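Visit > Grornavik Studio Theatre > Questions and answers

Questions before you come to the theatre

We are a small company and we receive many of the same questions by email, so I have collected them on one page. If your question is missing, please write to us. Ilona Szénási, front of house

How many seats do you have?
The Grornavik has 50 seats, in rows on a low platform. They are not numbered. The doors to the hall open when the actors are ready, usually a quarter of an hour before the start.

Can I come in late?
For most plays yes, at a moment which the director has chosen. For "Randar" it is not possible. The actors enter through the same door as the audience and they keep it closed after the first speech.
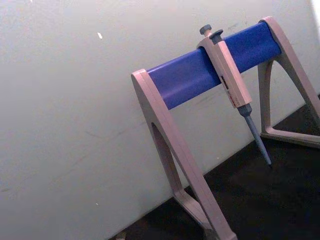
If you have missed the beginning, the box office can change your ticket to another evening one time, without a fee. Please ask the same night and keep your ticket.

In which language do you play?
Mostly in English. "Dimaculangan" has two longer scenes in Tagalog, and we project the translation on the back wall. From the first row the letters are rather high over your head, so I recommend to sit farther back if you need them.

Is "Randar" suitable for children?
We recommend it from 14 years. There is a quarrel with strong language, and near the end a loud noise in full darkness. The colour of the lighting changes quickly in the second act, but we do not use strobe.

How long are the performances?
"Randar" is 2 hours with an interval. "Dimaculangan" is shorter and is played without one. If you must leave the hall, use the side door on the left and the usher will show you where you can stand when you return.

Where can I park?
Behind the building there are 32 places, shared with our neighbours. After 6 p.m. they are free of charge. The bus 493 stops across the street, but the last one leaves before our late shows are finished.

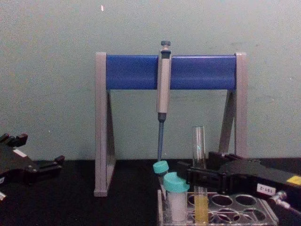
Pipette on its stand, with a blue rail.

Can I meet the actors?
Often they come to the foyer after they have changed. On the first night of each production there is also a talk in the hall, and everyone with a ticket may stay for it.

Do you have a bar?
Gastodard, the café next door, serves our audience before the show and in the interval. You may bring water into the hall, but please finish other drinks outside.

Can I send you my play?
Yes, we read new plays until the end of June. Send the full text and one page about the characters. We favour small casts, as our dressing room is narrow. An answer can take more than 2 months.

3 shares | 0 comments

Contact the box office | © Grornavik Studio Theatre | Back to top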